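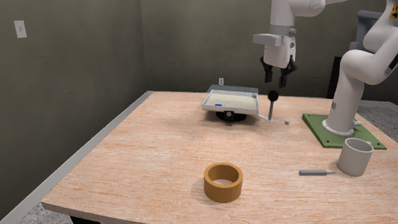 How often should a rental house's smoke alarms be tested?
Once a month is the usual advice. At Tandero we also do it on the day a tenant moves out, when there is no one left to annoy.

Move-out safety check, Melport Street house
October

1. Smoke alarms, both floors – PASS. The upstairs one chirped through the entire visit, then went silent when I fetched the ladder. New battery anyway.

2. Stair rail – FAIL. Held on by two screws and optimism. Do not lean, do not let the movers lean.

3. Water heater relief valve – PASS. Discharge pipe ends six inches above the floor, pointing down.

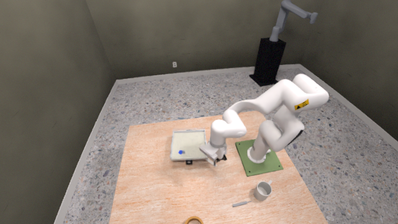 Hiếu Trình
Property Inspector, Tandero

4. Dryer vent – FAIL. I removed enough lint to knit a second tenant. Flap outside is painted shut, in a very nice green.

5. Electrical panel – PASS with comment. Labels read "kitchen," "other kitchen" and "ask Dad." There is one kitchen. Dad could not be reached.

6. Kitchen extinguisher – FAIL. Gauge in the red, and stored behind the stove. Replace, and hang it by the back door.

7. Basement window – sticks, but opens with a shove. Plane the edge before it gets cold.

Re-check Saturday, items 2, 4 and 6 only. Keys are in the lockbox, same code as last time, which is also something we should talk about.

797 views
6 comments
Share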